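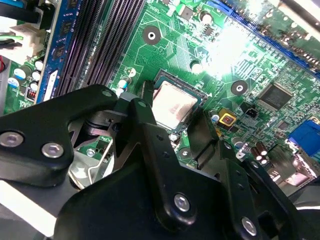

Processor and socket area on a green motherboard.

Noltum Library Consortium: progress report to the Ikis Fund, period ending February

Catalog migration
The move of bibliographic records from the old system to Nulline is in its second phase. Of the 4,000 local history records held outside the main catalog, 1,580 have been cleaned, matched and loaded. The remaining records lack a usable control number and are being matched on title, publisher and year. Matching on three fields is slower than planned, and the completion date for this phase has moved back by 2 weeks. No change to the budget is requested.

Duplicate item barcodes were found at the Ó Briain branch. They date from a relabeling exercise under the previous contract. Affected items have been blocked from circulation until new labels are applied. Holds on those items remain in the queue and keep their original order.

Shelf location data
Location codes have been reduced to a single list of 14, agreed by all branches. The old codes "REF-X" and "STK2" are retired. Staff can still search on them, and results redirect to the new code. Oversize maps have no code yet. The branches differ on whether these should sit under local history or reference.

Service availability
The public catalog was offline on one Wednesday morning while the search index was rebuilt. Loans and returns were recorded in offline mode and uploaded before noon. Two returns failed to upload and were entered by hand.

Next period
Load the remaining local history records. Relabel the Ó Briain items. Settle the code for oversize maps. Send the draft user guide for the new search screen to branch staff for comment.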